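Sport > Ice hockey > Competitions > Zarka Cup

Zarka Cup

The Zarka Cup is an amateur ice hockey knockout played each March in Zimumberg. Open to clubs from the town and the valley. Small, old, badly documented. Named after the Zarka, the stream behind the first outdoor rink, where early ties were played on natural ice whenever the ice allowed it.

Format

Straight knockout, single leg. No seeding. The draw is made in the clubhouse on the night of the last league game and pinned to the door. Home side is whichever name comes out first, though in practice nearly everything is now played at the Storkelska rink and "home" only decides the changing room and who gets last change.

Three periods of 15 minutes, stopped clock in the last one only. The final is full length, 20 minute periods. Level after that: ten minutes overtime, three skaters a side, first goal wins. Still level, penalty shots, five each, then sudden death. Older rules had no shots at all and the tie was simply replayed, sometimes more than once. One semi-final apparently went to 2 replays and ended with a side short of a goalkeeper. Source needed.

Icing is called as in the league. Body checking was dropped when the age limit came down to 16 and has not come back, despite a vote every few seasons.

History

Begun by workers at the Okeke sawmill as a works match, mill against town. Other teams asked to join. By the time the mill closed there were eight entries and the trophy had passed to the town club.

Moved indoors when Storkelska got its roof. Attendences went up straight away, mostly down to the roof. The record crowd is 200, for a final between Okeke and Zimumberg Juniors, which is also the number the hall is licensed for, so the figure should be treated with some care.

Not played in two winters, both times for lack of ice. On the second occasion the compressor failed the week before the draw and the holders kept the cup. They still list it as a win. Most other lists don't.

Trophy

A plated jug, one handle, engraved round the base. The base filled up and a second ring of oak was added underneath. The winning captain keeps it until the following draw. There is a dent on the lid side, origin disputed.

Records

Most wins: Okeke, who kept the name after the mill went.
Biggest win margin: not agreed, early score sheets lost.
Most goals in the competition by one club: Zimumberg Town, 106.
Most penalty minutes in one match: 38, both sides together, a quarter-final.
Longest final: settled on the ninth penalty shot.

Goals from the natural-ice years are only counted where a score sheet survives, so the totals favour clubs that were around later on.

Rivalries

Okeke against Town is the one people turn up for. The two have been drawn apart often enough that a few supporters think the draw is fixed, no evidence for this. Storkelska Wanderers, the youngest of the regular entrants, have lost three finals and won none. They do hold the plate, a seperate prize for first-round losers, which started as a way of giving everyone a second game.
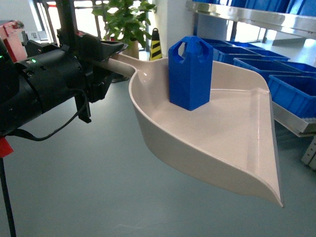 Related articles

Storkelska rink
Okeke (ice hockey club)
Zimumberg winter league
Three-on-three overtime
Penalty shot
Natural ice rinks

Comments

Guest: The replay story is true, my dad played in it. It was the goalie's work shift, he had to go. They put a defenceman in the pads.

Guest: Wanderers have lost FOUR finals. Please fix.

Guest: Is it four if you count the one abandoned in the third period? I wouldn't.

Guest: Does anyone have a list of plate winners? Can't find one anywhere and we're trying to get ours engraved before the draw.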